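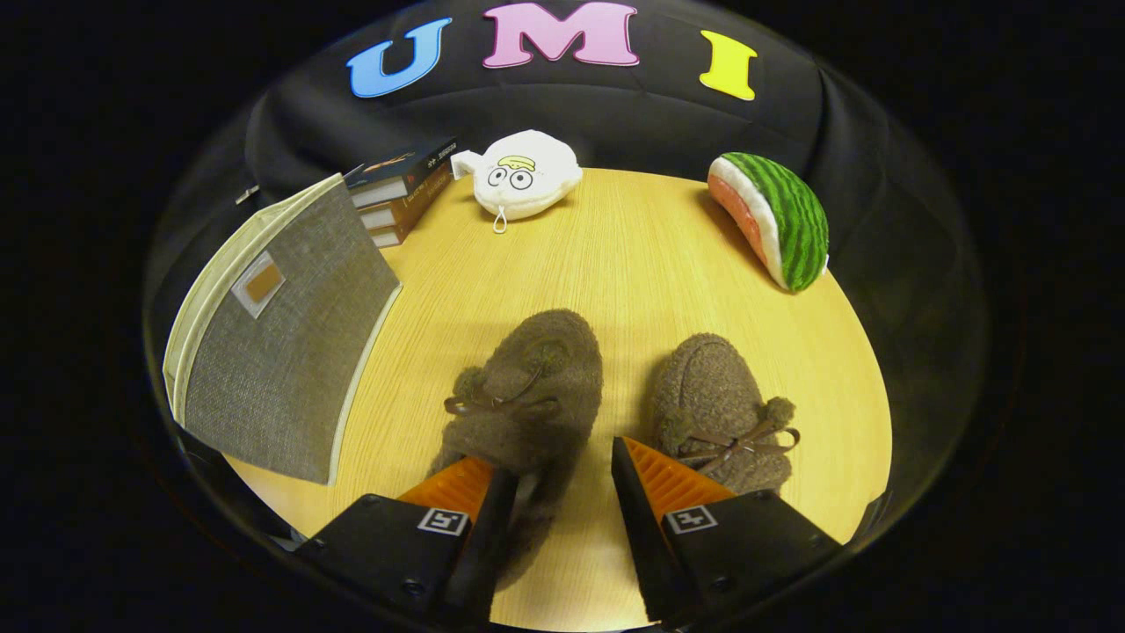

Visit to the Ikwood shared workshop, October 22, 2023

Members of the Zulside Makers' Association were received at the Ikwood workshop, where a hand-held gripper is being built for recording household tasks. The build is now in its second version.

Each of the two fingers carries an orange ridged soft tip on a black housing, with a printed marker fixed to the housing. The hosts reported 127 recordings to date, most of them of slippers being set down as a pair. A total of 2000 is planned before any training begins.

The group was then shown the Stendix arm, which will use the same fingers. Its wrist mount had been reprinted nine times, and the cable run remains unsettled. Questions concerned the wear of the soft tips and access to the printer in the evening.

The association has asked for a copy of the parts list. The next visit will be to the Vũ workshop.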